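Home | Issues | Sections | Authors | Search

3.2 Open wire baskets as short-term storage for boxed goods

The second group of containers consisted of open-topped wire baskets of the type sold for pantry shelves and desk tops. They were included because the household survey (Section 2) found them in daily use for dry food, stationery and small boxed items, often with all three in the same basket. Solid-sided bins were treated separately and are covered in Section 3.3.

Each basket was placed on a table at sitting height, towards the left, and the remaining surface was left free for sorting. The goods were cardboard boxes taken from the Erov and Zellen sets. Both sets contain 20 boxes of mixed proportions, from flat packets to near-cubes. All boxes were closed and of ordinary retail weight. A session ended when every box in the set had been placed in a basket or set aside as not fitting.

Boxes were not handed over in any fixed order. Participants chose freely, and the order of choice was recorded together with the angle of the box as it crossed the rim. Three classes of angle were used: upright, flat and tilted. A box was classed as tilted when its long side was clearly neither level nor vertical. Figure 6 shows a box in the tilted class, close to the basket. 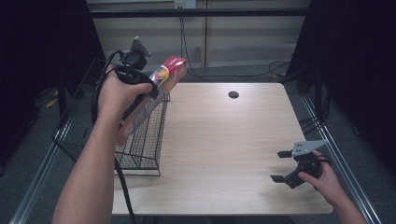 Figure 6. Cardboard box held at a slant above and in front of a black wire mesh basket on a wood-grain table.

Across all sessions 1273 placements were recorded. Tilted placements were the most frequent class for tall boxes and the least frequent for flat packets. This is in line with the geometry of the container. A tall box brought in level needs a clear opening as long as the box itself, whereas a slanted one needs only part of that length until its lower end meets the base. Once one end is down, the box can be turned upright against the mesh.

The mesh had a second effect. Corners of thin board caught between the wires in several sessions, most often where a box was pushed along the inner face of the basket. Catching was more common with the Zellen set, whose boxes have tuck-in flaps, than with the Erov set, whose ends are glued. In the worst cases the flap opened and the box had to be closed again before the session could go on. These were counted as single placements with a fault, and the time spent on closing was left in the total.

Filling order also mattered. When large boxes went in first, smaller ones were stood in the gaps and the labels stayed readable from above. When small boxes went in first they tended to fall over, and up to six had to be moved later to make room. The Holmgren guidelines for shelf packing advise placing large items at the back, but they assume a container with a fixed front. An open basket on a table can be reached from any side, and we found no clear preference for the back.

Results for the deeper Zollon basket are given in Table 2 and differ only for flat packets, which were more often stacked than stood on edge.

Related sections
3.1 Choice of table and seating
3.3 Solid-sided bins and lidded boxes
4.1 Sorting by size and sorting by label
Appendix B: Box dimensions, Erov and Zellen sets

Reader comments (3)

pantryshelf, 1 Feb 2019
Was the spacing of the wires measured? We have two baskets at work with much wider gaps and small packets go straight through the side.

Reply from the authors
Yes, the spacing is listed in Appendix B after the box dimensions. None of the baskets had gaps wide enough for a packet to pass.

k_lowe
Table 2 and the text use "stood on edge" and "upright" for what I take to be the same thing. Please use one term.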